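The Great Desk Reckoning, Part Two

When I moved to Clodarbridge I brought 4 desks' worth of stuff and no desk. This seemed fine for a while. I worked at the kitchen counter, then on the bed, then for most of November on a stack of printer paper boxes that I referred to, on calls, as my standing setup.

Eventually I bought a secondhand table from the Tetow outlet on the ring road. Pale wood grain, a hole in the top for cables, and a wobble the listing described as "character." I carried it up three flights by myself, which I mention only so that somebody knows.

The trouble with a new flat surface is that everything you own can hear it. Within a day mine held a lamp, 2 dead lamps, the mail, and a jar of screws from a Kazemi bookcase I took apart in another apartment and have no intention of rebuilding. I keep the boards, though. I've kept them through 3 moves, and at this point they've traveled more than I have.

So last weekend was crate time. I have a system, by which I mean I have one big blue plastic crate with slots in the sides, and things go in it until I can't lift it. Small stuff falls to the bottom and gets wedged in the holes. Pens love it in there.

The boards are harder. They're too long for the crate and too short to be a shelf on their own, and the edging gives away that they were never exactly heirlooms. I've stood them behind the door, beside the fridge and – for one bad week – in the shower. A woman at the Flirkden swap shop offered to take all of them for nothing, and I was insulted enough to say no.

I've since called her back. She wants them dry, clean and delivered, and she closes at four.

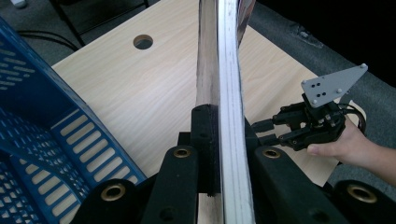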